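Ezequiel Peñalver Would Like You to Stop Buying Hangers

Two hours with Irnthorpe's only full-time alterations man, on shirts, sweat and the lie of "one size"

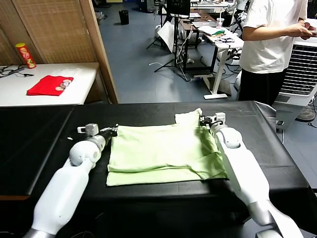

On learning the trade

Ezequiel Peñalver has been taking in other people's waistlines for 52 years, and letting them out again for most of that time. "January they come in hopeful," he says. "By October we undo it."

He started at 10, sweeping threads at Navarro, the tailor's on the hill, where he was paid in lunch. His first solo job was a cuff. "I sewed it shut. Very neat work. The man couldn't get his hand out." Old Navarro made him unpick it while the customer waited and, Peñalver says, enjoyed himself.

On what we do wrong

Plenty, apparently. We wash too hot, we iron over stains, and we hang knits until the shoulders grow horns. Shirts he will discuss at length. "Fold a shirt, leave it alone, it forgives you. People put it on a wire hanger from the dry cleaner and then they bring me the corpse."

He has no patience for spray starch either - "glue with a perfume" - and the less said about his views on elastic, the better for everyone at Husen, the department store across the street that sends him half his business.

On retirement

His daughter wants him to sell the shop. Zutix, a chain that does hems while you drink a coffee, has asked twice. He showed me the second letter, which he uses to mark his page in the order book. The last ticket written there was number 3825, a zipper.

"It's a bad zipper," he said, and went to look for his glasses.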